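Stop counting demos

by Zlata Hutsuliak

Every week somebody asks me how many we have. 1,064 is the answer right now, if you must know. It's a bad question.

I run collection for Plurnell, which means I spend my days getting people to drive an arm through the same dull task until it stops being dull and becomes annoying. Bags, mostly. Open it, close it, pick it up by the handle. The target was 1,000 and we passed it in April and there was cake. Then Taras Sydorenko sat down and watched the whole lot. Same bag angle, same start pose, same fast confident hand. He threw out 116 as plain duplicates and wanted to throw out more.

Know what he liked best? Pylyp's first 70. Pylyp Koval was new and slow and kept missing. He'd miss, back up, try again from the side. Messy stuff. We nearly deleted it becuase it dragged the average time up. But a policy that has only seen clean grabs has no idea what to do after a bad one.

So, my opinion. Pay for variety. Turn the bag around. Move the lamp. Swap operators before they get good. Keep the fumbles, label them, keep them anyway. Soft things especially, cloth never sits the same way twice and your data shouldnt either.

And quit putting the total on the first slide. Put up the ten strangest ones instead. I'd sit through that meeting.

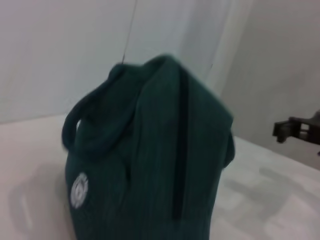 Green zip bag on the table, wrist camera view, gripper finger at right.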